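Wound Closure, Handout 4: Suture Materials
Rolcombe course notes, updated 5/25/21

Read this before the skills lab. The terms below will be used without explanation.
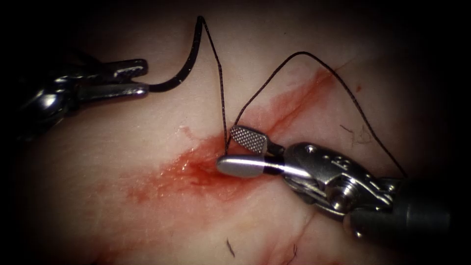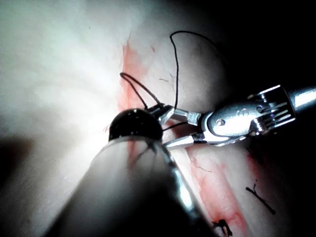
Metal jaws over pale tissue, both views.

Absorbable or not
Absorbable sutures break down in the body and do not need to be taken out. Nonabsorbable sutures stay until removed - or for good, if placed deep. Silk is classed as nonabsorbable, though it loses strength over time.

One strand or many
Monofilament slides easily through tissue but holds knots less well. Braided thread ties securely. It can also carry bacteria between its fibers.

Size
More zeros means thinner thread. A 4-0 is thicker than a 5-0.

For the lab
Bring the Kalach workbook, pages 16 to 50. Practice square knots on both thread types and write down how many throws each one needed to hold.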